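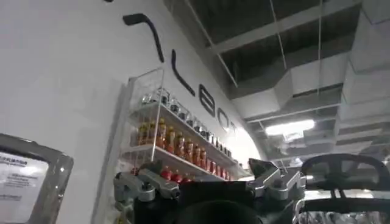 I have walked past the Tasteck building on the Plilov road more times than I can remember, usually on the way to somebody's birthday, and I never knew you could go in. Well, on 29 April 2023 they opened the doors for the spring visitors' day and I was there before the coffee was ready!

Tasteck makes sauces, relishes and preserves, and for one day a year they let people like me (I own more mustard than plates) wander through the whole place. Tours left in groups of 20 and I got into the second one with my sister Miranda, who came for the free lunch and ended up asking more questions than anyone.

Our guide was Yaroslav Hordiienko, who runs the cooking floor and talks about onions the way other people talk about their kids. We got hairnets, white coats and blue shoe covers, and then we were straight into the prep room. The smell! Roasted pepper first, then vinegar so sharp that half the group started coughing, then something sweet underneath that I kept trying to place. Apricot, he said. They cook it down with chili for a sauce they sell mostly in the fall.

The cooking floor was smaller than I expected. There are five big kettles, and two were going while we were there. Yaroslav let us taste the same tomato base at three points in the day's cooking, on little paper spoons. The first tasted like soup. The last one was dark and sticky and I would have eaten a bowl of it. He also told us they threw out a whole kettle in the winter after somebody doubled the cloves, and that the building smelled like a dentist's office until March.

After that came filling and labeling, behind glass, and very loud. I could have stood there all afternoon watching the lids go on. Miranda wanted to know what happens to a crooked label and the answer is a crate by the door, which staff can take home from on Fridays. I have never wanted a job so much.

The part I had been waiting for was the product wall. White wall, big black letters running along the top, and under them a clear rack with everything set out in rows. Small jars with something dark in them and silvery lids on the top shelf, and below those a long row of orange bottles with yellow and red labels. I love this kind of display. At home my jars live three deep in a cupboard and I find things from two summers ago, so seeing them lined up with room to breathe made me want to go home and put up shelves. Maybe I will.

Tasting was at a long table in the next room. My favorites were a plum and black pepper relish and a smoked onion thing that I can only describe as breakfast in a jar. The green chili sauce was too much for me – I drank two cups of water and then went back for more, so make of that what you will. Miranda liked a pear mustard that isn't in the shops yet. They said June, if the fruit supplier behaves.

Lunch was sausages and flatbread in the yard, with a man from the Plunis bakery selling rye loaves off a folding table. We bought two and one did not make it to the car.

A few practical things if you want to go next year. The tour is free but you have to sign up ahead. Wear flat shoes, the floor gets slick near the kettles. Parking fills up early, and bus 7 from the station stops right across the road. Kids are fine on the tour but I'd skip the filling room with very small ones. The shop only took cards when we were there, and they were out of the plum relish by two o'clock. I got the second to last jar and I'm already halfway down it.

Filed under: Days Out, Food & Drink, Factory Visits

789 shares | 5 comments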